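Small things breed on a workbench. You put down one spacer block, go for coffee, and come back to a colony. What follows is the Botamus bench page on keeping little parts from taking over, last fiddled with in February and still not finished.

## Start with a plate

Trays with compartments are lovely if you enjoy deciding where things go. I don't, so loose bits land on a plain white plate first. Green blocks on white are easy to spot from across the room, and the raised rim stops most escapes. Paper is fine - it only has to hold until you've sorted.

Spread things out a bit. Anything in a heap gets treated as a heap, and goes in the drawer as a heap, and there it stays until you move house.

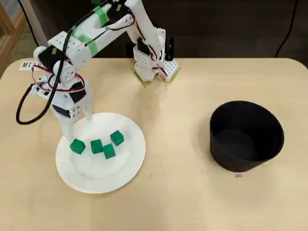
*Four green cubes on a paper plate, with elbow room.*

## Then a bucket

Everything you're keeping goes off the plate and into one container. Mine is black, wide at the top and narrow at the bottom, a bit like a flowerpot. I paid 2 dollars for it and have been smug ever since.

- Stand the bucket behind the plate, not beside your elbow. I have a long history with my elbow.
- Move one piece at a time. Handfuls feel quicker right up to the moment you're under the table with a flashlight.
- Stop when the plate is bare. Wipe it if it's washable, and toss it if it isn't.

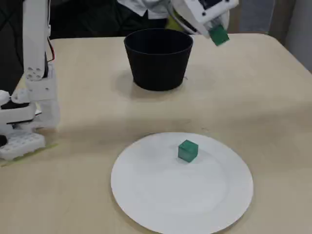 ## Mind the edge

A smooth tabletop is pleasant to work on and offers small parts no resistance whatsoever. Keep the plate well in from the side, and park strays on it as soon as you notice them, even if they belong to some other job. Sorting by project can wait for a rainy evening and a better mood.
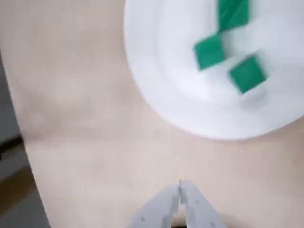 *Three on the plate.*

## Dark parts, dark bucket

Black hides dirt, which I count in its favor. It also hides black screws, black washers and anything else you were fond of. Bright pieces do well in it. For the gloomy ones, drop a circle of white paper in the bottom before you start, and tip the lot back onto a plate when you need to find something. 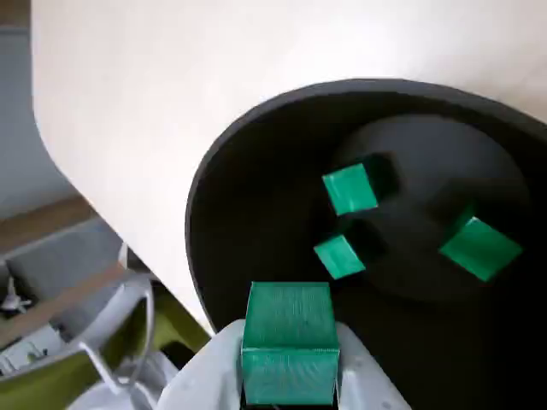
Jankauskaitė wrote in to say that a black bucket is a fine place to lose a drill bit, and that she switched to an old cake tin, where she can at least hear things land.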